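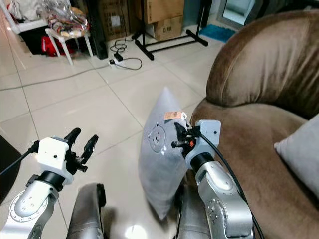

Unit 6: Budgeting for a Two-Arm Household Robot

Handout for the equipment planning module, Clurkville evening program. Bring it to the November session along with your own draft budget.

What this unit covers

Last unit dealt with choosing tasks. This one deals with paying for the machine that does them, and for everything around it. The purchase price is the easy part to find. The lines that get left out are cables, floor space, spare fingers, practice items and the hours of the person who sets things up.

1. Start from the task list

Write the task first, then the equipment. "Pick up a pillow and place it on a sofa" is a good test case for a budget because it sounds simple and touches most of the cost lines. A pillow is soft, it changes shape when squeezed, and it can be held by a corner with one gripper. Once it hangs from a corner it swings and takes up more room than it did lying flat. Ask whether the task needs one arm or two. If one arm can do the lifting and the other stays open and free, you still pay for both, so say in the budget what the second arm is for. Straightening, steadying and handing over are all acceptable answers. "It came with two" is not.

2. The main purchase

Put these on separate lines even when the supplier sells them as one package:

Arms
Grippers, with fingers priced separately
Base or stand
Head camera and any wrist cameras
Control computer
Shipping and unpacking
Warranty, with the end date of coverage

The reason for splitting them is replacement. Fingers wear out long before arms do. In the Psarras worksheet (handed out in Unit 5) the fingers are budgeted as a supply and the arms as capital equipment. Follow that pattern. If your organization has a cutoff for capital items, find out what it is before you fill in the sheet, not after.

3. Power and cables

Look at the floor of any room where a robot is being used and you will probably find the part of the budget that was skipped. In the photo at the top of this handout a long gray cable crosses the tile to a power strip, and black cords are coiled around and over the strip. Each arm has its own black cable as well.

Plan for:

A wall outlet close to the work area, or the cost of adding one
Power strips rated for the load
Floor cable covers wherever people walk
Ties or sleeves for the cables on the arms
One spare of every cable that moves

A cable that bends with the arm is a wear part. Price it like one. For the Dondedberg exercise, use 14 cables of all types and 60 feet of floor cover.

4. The room

A home-style work area needs furniture. Used is fine – a worn sofa works as well as a new one for practice and costs less. What matters is that the arms can reach the seat and that there is open floor in front of it. Hard, shiny tile is easy to clean and easy to roll on, but it reflects light, so leave money for blinds or a couple of lamps that can be moved. Test the cameras in the room before you spend it.

Storage belongs in the room plan too. Boxes, bagged items and spare stands end up along the back wall. Measure them and draw them on your floor plan. If you don't give them a place, they will take up the space you drew as empty.

5. Practice items

Buy soft goods in matching sets. Two pillows of similar color and size let you reset faster and keep going while one is being washed or mended. Decide whether to leave paper tags on. A tag near a corner can end up right beside the fingers, and if it matters to your task you want it to be the same on every item.

The Janex price sheet lists soft goods as a single line of 131 dollars. Treat that as a first order only and add a second order for the middle of the project.

6. Staff time

Count setup, resets, cleaning, and repair separately from operating hours. Resets are the line most drafts get wrong. Picking a pillow up off the floor takes a few seconds, and the exercise has 1,423 trials.

Assignment

Complete the Dondedberg budget using the blank sheet. Show capital items, supplies, room costs and staff time as four subtotals. Attach a floor plan with outlets and cable runs marked. Add a half page on which items you would cut first if the total had to come down, and what tasks would be lost with them.

Spreadsheets are fine. Please print the floor plan on paper – we will be drawing on it in class.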